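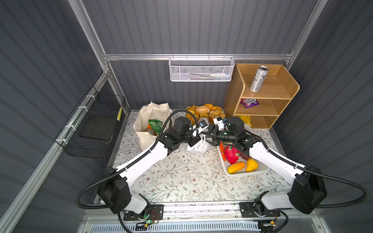
Ksawery Głowacki holds that the order of packing matters more than the bag, and that anyone who puts bread in first deserves flat bread. He made the point in reply to my April column on carrier bags, and I accept half of it. Order matters. The bag sets the limits within which order can work.

Consider a common mixed load: rolls and sugared pastries, fruit, a packet of snacks. A canvas tote stands open on the table and leaves both hands free. A thin plastic bag generally collapses when set down, so one hand is spent holding the mouth open while the other packs. Most crushed bread comes from this. The item is dropped in from too high, at an angle, by someone short of a hand.

My position is that soft baked goods should have the plastic bag to themselves and everything else should go in the canvas. The plastic weighs almost nothing and can ride on top of the tote. Its handles should be lifted and the bottom opened out flat before the first roll goes in. Crumbly toppings go in last – they shed on whatever lies under them. Fruit is better left in its tray until the tote has a firm base.

Maëlys Pruvost objects that two bags per shop is wasteful. The objection holds if the plastic is thrown away each time. Mine are shaken out, folded and used again, and a torn one goes on to line the bin.

The shops could help. The Sembiring bakery counter in Grollstead hands over rolls in a bag with 2 cm of slack at the top, too little to tie. Another 4 cm would allow a loose knot and keep the air in, and that trapped air is decent padding on the walk home. I have asked twice and will ask again.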